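Search this blog Type and hit enter

What we spent the bench money on

November 5, 2020

I said in July that I would write up the buying side of the Skorarell project once the invoices were in. They are in now, all except one from Pelkonen that keeps coming back with the wrong order number on it. I won't go through the arms themselves. Those came out of a different budget, they were chosen before I joined, and the price depended on a deal I wasn't part of. My share was everything else: tables, covers, stands, cables, trays, boxes, things to pick up, spares.

The small items came to £946. My first estimate was well under that and I have gone back through it to see where I went wrong.

Mostly I left things off. I had priced the furniture and the stands properly, with quotes, and then put in one line called "sundries" with a figure next to it that I made up on the train. Sundries ended up being the biggest line on the sheet. If I did this again I would not allow myself the word. Every cable, every clamp and every roll of tape would get its own row, even if the row says £2.

Cables first. I budgeted for the ones that were on the drawing. I did not budget for longer versions of the same ones, and we needed longer versions of nearly all of them. The drawing measures in straight lines from the controller to the arm, and a cable that has to go down a leg, along the floor and up again is a good deal longer than that. The replacements cost £72. The short ones are in a drawer and I expect they will stay there. I also still owe the room some proper floor covers for the runs. They were on the first list, got taken off to save money, and are now on the list for next year.

Covers for the tables were cheap and I have no complaints. We went for dark green. Ayanda Visser wanted a plain dark surface that wouldn't throw light back at the cameras, and green was what Jusosness had in the width. We bought it off the roll and cut it ourselves. The edges are not very straight. Hemmed ones were more than double the price.

Then trays. I had assumed one kind of tray would do and had put down one price. We ended up buying two sorts to try and I am glad we did, though it annoyed the person who signs things. You learn very little about a tray from a catalogue. The listing gives you the outside measurements, and what you want is the flat bit in the middle and how high the rim stands, as the rim is what the fingers catch on. My advice is to buy one, put your own things in it, and order the rest after a week. Postage on a second order is less than the cost of six trays you don't like.

The boxes were the opposite. I had a quote for moulded bins with lids, from a firm that does them for warehouses, and it was a silly amount for what we needed. All the job asks for is a box with a hole in the top and a colour that the people writing the instructions can refer to. We made our own. Coloured paper, a knife, an afternoon. They look home-made and they do wear at the hole, so I have allowed for replacing the tops now and then. That is paper money.

Toys were the part I got most questions about when the claim went in. £51 on dog toys, rubber balls and muslin cloths does look odd on an expenses form, and I had to write a paragraph explaining it. The paragraph said that the arm has to pick mixed things out of a pile, that a pile of identical blocks tells you nothing much, and that soft, spiky and knotted things are where it struggles. It was approved the same day. We topped it up for free with cans and plastic bottles out of the recycling, and some bits from home.

A few notes on the choosing, for anyone with a similar list to fill:

Buy doubles of anything you like. The spiky balls come in and out of stock, and a tray you can't restock is a tray you can't compare with last month's.

Cloths are worth having in more than one weight. Ours are baby muslins, bought in a pack.

Skip anything with a battery in it. We had one that played a tune.

Rope toys for dogs are very good value. They last, and the knots give the fingers something different each time.

I went over to Sostberg with the spares and stayed for part of a run. By then everything on my sheet was in use somewhere in the room, apart from the short cables. 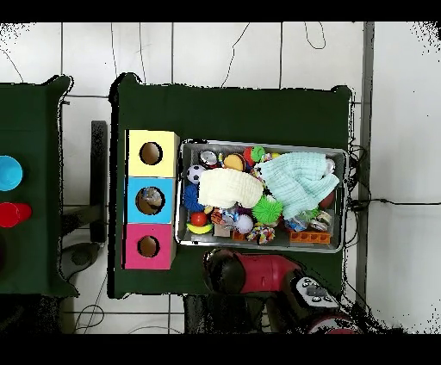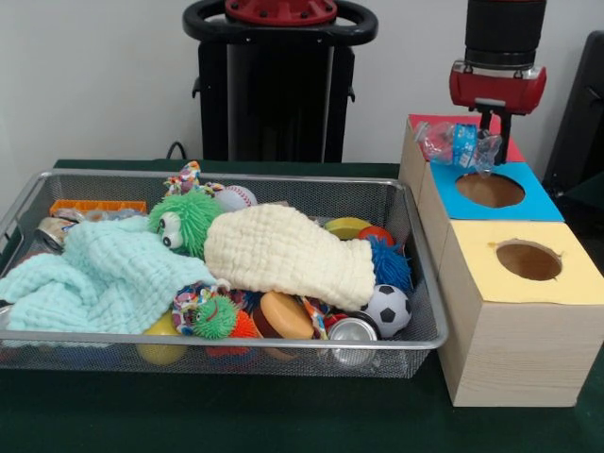 Toys piled in a tray with the cloths, three boxes next to it.

Now for next year. I have been asked for a figure by the end of the month and I am going to ask for more than I did last time, split differently.

Spares go up. Finger pads in particular. Pelkonen sell them in pairs or in a bag of ten pairs, and we have been buying pairs every few weeks and paying delivery each time. I'd sooner have the bag on the shelf.

Tables stay as they are. There was talk of height-adjustable ones and I got a price from Jusosness, which I have now filed and will not be mentioning again.

Lighting gets a line of its own. This year it had none, and the lamps we borrowed have to go back.

I also want a small amount set aside with no label on it. I know what I said about sundries. This would be different in that it would be written down as a contingency, with a name against it, and whatever is left in July goes back. Ayanda thinks it will be refused. Her suggestion is to ask for two trolleys and buy one.

The other change is time. I didn't cost anyone's hours this year, mine included, and the boxes and the cover cutting and the re-running of cables all took hours. If you add those in, the home-made boxes are still cheaper than the bins, but by less than I was claiming in the canteen. The covers I'm not sure about. I might get the hemmed ones priced again.

If anyone has bought floor cable covers recently that lie flat on tiles and don't creep, please leave the name of them in the comments. The two I've tried both slid. I need a price by the end of next week to get it on the sheet, and the sheet closes when the Pelkonen invoice is sorted out, so there may be a bit longer than that.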